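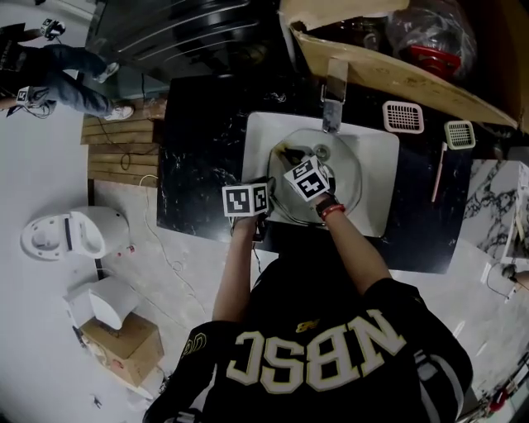 I've wanted to sit down with the woman who runs the Pillberg bathhouse ever since she let me in five minutes before closing one night in May. She took over the place with 12 tubs and a boiler she calls "the old goat," and she talks faster than I can write! We started with sinks, of all things, because I'm redoing my own bathroom and I can't leave the subject alone. I told her I like a white rectangular vessel sink, the kind that sits up on the counter, and she groaned. "Pretty, sure, but you'll be wiping behind it forever," she said. "I had 7 of those in Trolden. Never again."

Trolden was her first job, cleaning mostly, and she loved it (the pay, not so much). So why leave? "My knees," she laughed. "And the stairs. There were 588 tiles on that staircase and I scrubbed every one."

These days she opens at six and has her coffee on the back step before the regulars show up. I asked if she still takes baths herself. "At home? No, I shower. Two minutes, in and out."

She's hoping to get the steam room going again by spring, if the old goat holds up.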